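**Kusance speckled worktop, gray.** Sold by Fanora, matte finish, 3 year cover.

The listing says this counter "hides everything." I'd read that with some care. Gray with black and white flecks will hide crumbs, and that cuts both ways when you're the one wiping up. Anything white and bigger than a coin stands out plainly.

Fanora also says "stone look" and leaves it there. Ask what the core is before you order. Ebenezer Ansah at the Loletgate showroom couldn't tell me, and the leaflet doesn't either.

- Comes in 2 edge styles; the lighter band along the front is standard
- Sample piece: $7, not refunded
- Wood trim and cabinets sold separately
- Care sheet claims marker wipes off "in seconds" (no word on which marker)

Esi Appiah asked whether the pattern repeats. The answer she got was "not noticeably," and I'd want to see a full length laid out before I believed it.

Gray top with a small carton and a white marker on it, both views:

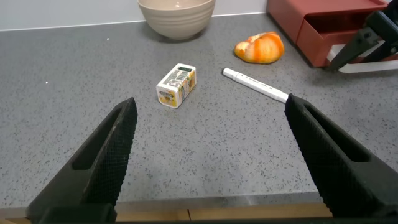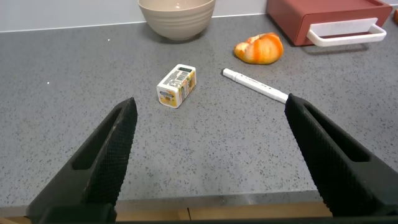
*Reading time: 2 min*

Delivery is quoted at 46 days from Loletgate. Senyo Yakubu handles complaints there, and he wants chips and scratches reported before fitting. Check the front edge first. The price doesn't include cutting for a sink.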